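Tirnosen Floor Protection Mat

Manufactured by Ondora – Commercial Flooring Accessories

Overview

The Tirnosen is a heavy-duty protective mat for use over finished wood floors in workshops, studios, classrooms, showrooms and other rooms where equipment stands in one place for long periods. It spreads the weight of legs, bases and casters, protects the finish beneath from scuffs and dents, and can be taken up again without leaving adhesive on the boards.

The mat is supplied as a single rectangular sheet. It has no seams, no interlocking edges and no backing film. Each sheet is cut to order at our facility and inspected on both sides before it is rolled for shipment.

Construction

The Tirnosen is made from a dense rubber compound with a matte upper face and a fine-ribbed underside. The ribs allow a small amount of air to pass between the mat and the floor, which reduces the risk of trapped moisture and of shading differences in the finish. The thickness is 6 mm throughout. The edges are square as standard and may be beveled on request.

The compound does not contain the plasticizers most often associated with yellowing of lacquered and oiled wood. Customers with recently finished floors should nevertheless allow the finish to cure fully before the mat is laid. The floor finisher can advise on the proper waiting period for the product used.

Colors

The standard colors are Slate, Bark and Graphite. All three have a lightly varied surface, which conceals dust and minor marks between cleanings. Color may differ slightly from one production run to the next. Customers who require several mats for the same room should place them on one order so that they can be cut from the same run.
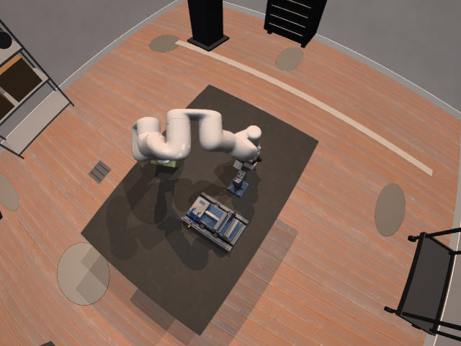 Dark mat laid diagonally on a plank floor.

Orientation is a matter of preference and does not affect performance. Most customers align the mat with the walls or with the run of the boards. A diagonal placement may suit a room in which equipment must be reached from a corner or from a doorway. In either case, at least 100 mm of mat should extend beyond the outermost foot or caster on every side.

Suitable Floors

The Tirnosen is approved for use over solid wood, engineered wood, sealed cork and sealed concrete. It is not recommended for waxed floors, unsealed softwood or floors with a pronounced bevel between boards. For heated floors, please request the Plarkuna version, which has a more open rib pattern and is offered in Graphite only.

Load Rating

The mat is rated for a static load of 3,000 kg per square meter when laid on a level, sound surface. The rating applies to the mat alone. The purchaser is responsible for confirming that the floor and its supporting structure can carry the intended load. Narrow feet and pointed supports should be fitted with a load plate. Ondora supplies suitable plates under the Tichý name, in packs of four.

Installation

Sweep and vacuum the floor thoroughly. Grit left under the mat will scratch the finish.

Unroll the mat and allow it to lie flat at room temperature overnight. Mats delivered in cold weather may need longer.

Slide the mat into position before any equipment is placed on it. Do not drag a loaded mat.

Lower equipment onto the mat. Where casters are used, lock them once the equipment is in position.

No tape or adhesive is required. Double-sided tape must not be used on wood finishes and will void the warranty.

Care and Cleaning

Clean the surface with a damp cloth or mop and a neutral detergent. The water temperature should not exceed 40 °C. Solvents, bleach and oil-based polishes will damage the compound. Spills should be wiped up promptly, especially near the edges, where liquid may run beneath the mat.

The mat should be lifted twice a year so that the floor beneath can be cleaned and inspected. Wood changes color with exposure to light, and the covered area may appear paler or darker than the surrounding boards when the mat is removed. This is a natural property of the material and is not considered a defect in the mat.

Ordering and Delivery

Standard sizes are held in stock and leave our warehouse each Wednesday. Custom sizes are cut to the customer's drawing – please give all dimensions in millimeters and indicate which edges, if any, are to be beveled. Custom orders cannot be canceled once cutting has begun. The cutting room is closed for maintenance during the first half of August, and orders received in that period are scheduled for the second half of the month.

Mats are shipped rolled on a rigid core. Please inspect the packaging on arrival and note any damage on the delivery receipt before signing. Rolls should be stored lying flat and should not be stacked.

Samples

A sample set containing all three standard colors and one beveled edge piece is available to architects, facility managers and trade customers. Samples should be viewed in the room where the mat will be used, in both daylight and artificial light.

Warranty

The Tirnosen is covered by a six-year limited warranty against cracking, delamination and permanent deformation under rated load. Ordinary wear, cuts, chemical damage and damage caused by improper storage are excluded. Claims must be submitted in writing with the order number and the batch code printed on the underside of the mat.

Contact

Technical inquiries: Vendula Tóth, Product Support
Trade accounts and samples: Marlene Lenz, Customer Relations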